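Section 4: Fitting and first use of the Rillari heated underblanket

Read section 3 (Unpacking and parts) before starting. The steps below apply to the single and double sizes with the Cokell two-dial controller. Owners of the older one-dial controller should follow the sheet supplied with that unit, as the connector is different and the two are not interchangeable.

## 4.1 Before fitting

1. Check that the mattress is between 15 and 35 cm deep. The elastic skirt will not hold on a thinner mattress.
2. Remove all bedding down to the bare mattress. A quilted protector may stay in place if it is fully dry and lies flat.
3. Lay the underblanket out on the floor and look along each heating wire. Do not use it if a wire is kinked, crossed over another wire or showing through the cover.
4. Find the rating label, sewn in at the foot end. Copy the serial number into the box inside the back cover of this manual.
5. Confirm that the wall socket is within reach of the supplied lead.

**Caution:** Do not use an extension reel. Do not run the lead under a carpet or between the mattress and the bed base.

**Caution:** Not for use by infants, or by any person who cannot feel heat or work the controller unaided.

## 4.2 Fitting to the mattress

1. Place the underblanket on the mattress with the printed side up and the socket panel at the head end.
2. Pull the skirt over the two corners at the head, then over the two at the foot.
3. Smooth the surface from the centre outwards with the flat of the hand. Folds trap heat and will trip the cut-out.
4. Check that the top edge sits below the pillow line. The pillow must not cover the socket panel.
5. On adjustable beds, raise and lower the head section once through its full travel. If the underblanket creeps or gathers at the hinge, it is not suitable for that bed.
6. Fit an ordinary cotton sheet over the top. Do not lie directly on the underblanket.

Note: On the double size each half has its own circuit. The left dial controls the left side as seen when lying on the back.

## 4.3 Connecting the controller

1. Make sure both dials are at 0.
2. Push the plug into the socket panel until both side clips engage. A plug held by one clip only will work loose overnight.
3. Place the controller on a bedside table or hang it from the loop provided. Do not put it under the covers or the pillow.
4. Plug into the wall socket and switch on. The standby lamp shows green.
5. Turn one dial to 3. The lamp changes to amber. Leave for ten minutes, then feel the sheet with the palm over the whole of that side.
6. Repeat with the other dial.

If one part of a side stays cold while the rest warms, switch off, unplug and go to section 7 (Faults). A lamp that flashes amber twice and stops means the plug is not fully home.

## 4.4 Normal use

| Dial | Purpose | Time limit |
|---|---|---|
| 0 | Off | — |
| 1 | All-night setting | 9 hours |
| 2 | Low warming | 3 hours |
| 3 | Preheat | 90 minutes |

1. Switch on at setting 3 half an hour before going to bed.
2. Turn down to 1 before getting in, or switch off.
3. Switch off at the wall in the morning.

The time limit runs from the last movement of the dial. Turning the dial by one step restarts it. After a power cut the controller returns to standby and must be turned to 0 and back before it will heat.

Loose throws and fleeces may be used over the top of the bedding, up to a combined weight of 400 g per square metre. Heavier covers slow the escape of heat, and the cut-out may operate on setting 3.

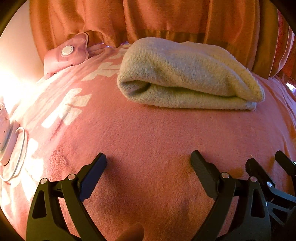
Do not use a hot water bottle at the same time. Pets should be kept off the bed while the underblanket is on — claws will go through the cover and into the wire channel.

## 4.5 Washing

1. Unplug at the wall, then release both clips and remove the controller. The controller must never be wetted.
2. Wash at 30 degrees on a gentle cycle with a small amount of liquid detergent. Do not use bleach or fabric softener.
3. Do not spin above 648 rpm. On machines with fixed speeds, choose the next one down.
4. Dry flat, or over two parallel lines so that the weight is spread. Do not tumble dry, wring or iron.
5. Allow at least 24 hours, and check that the socket panel is dry inside before reconnecting.

Note: Do not dry the underblanket by switching it on.

## 4.6 Storage

Roll loosely around a cardboard tube, or lay flat on a shelf with nothing on top. Before the first use each October, repeat the wire check in 4.1, step 3, and the warming test in 4.3, steps 4 to 6.

Spare controllers are listed under part number 73 in the Horneo parts list. Quote the serial number when ordering.

Text: Kumudini Roy. Technical check: Iresha Ranasinghe. Issue 2, 31 May 2021.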